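Mar 6, 2024

# De Haan show stays put for another month at Ravport

Good news if you've been meaning to get down to Ravport and haven't (I know at least a few of you are in that boat, because you keep telling me so in the comments). The De Haan exhibition at the Wavdale Gallery was meant to come down at the end of February, and it's now been given another 32 days on the walls. I went back for a second look on the weekend the extension was announced and I'm so glad I did.

If you missed my first post, the short version is that De Haan was a harbour painter, mostly small oils on board, who worked out of a rented room above a ship's chandler and hardly sold a thing outside town while he was alive. There are 69 works in the show, more than have ever hung together before, and a good half of them came out of private houses. Hallways, spare rooms, one from over a fridge! You can tell which one, too, because the gallery has left the yellowing in the varnish and put up a little label about it. I stood in front of that one for ages.

The gallery told me that 3,000 people came through in February alone, which for a place with two rooms and a gravel car park is pretty huge. They'd printed catalogues for a much quieter season and ran out in the second week. A reprint is on its way from Imitow, the same small press that did the first run, and it'll have a few extra colour plates this time, including the long grey view of the breakwater that everyone seems to stop at. I've put my name down for a copy. My first one has coffee on it.

What's changed since I was there last? The second room has been rehung, for a start. The early portraits have moved over to the far wall where they get better light in the afternoon, and the sketchbooks are now in a lower case so kids (and short people, hello) can see into it properly. Two pictures have gone back to their owners and two others have taken their place. One of the new ones is a tiny still life of a lemon and a tin mug, and I reckon it might be my favourite thing in the building. The colour of that lemon! It's nearly green at one end and he's left a scrap of bare board showing along the bottom, as if he'd simply had enough and gone to tea.

I'm a bit less sold on the new lighting in the front room. It's bright, and if you stand where you naturally want to stand for the big harbour piece you get a patch of glare right across the water. Take a step to the left and it's fine. I mentioned it at the desk and they were very nice about it, and said I wasn't the first.

There's also been some grumbling in town about whether the paintings should be cleaned before they go home again. I can see both sides. A couple of them are so brown you have to guess at the figures, and I'd love to know what's under there, but I'd hate to see anyone go at them too hard. The gallery says it hasn't got the money for it at the moment anyway, so that argument can wait.

Entry's still by donation. The Wavdale is closed the first two days of the week, and the evening talks are booking up quickly, with room for 80 people at each one and no standing at the back. The next talk is on his frames, which he made himself out of whatever he could scrounge. I'll be at that one, probably near the front with a notebook, so come and say g'day.

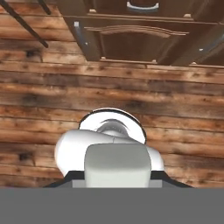 Oh, and parking: the gravel fills up by mid-morning, so try the street behind the bowling club and walk down the hill. The café next door does a decent cheese toastie if you get there before they run out of bread.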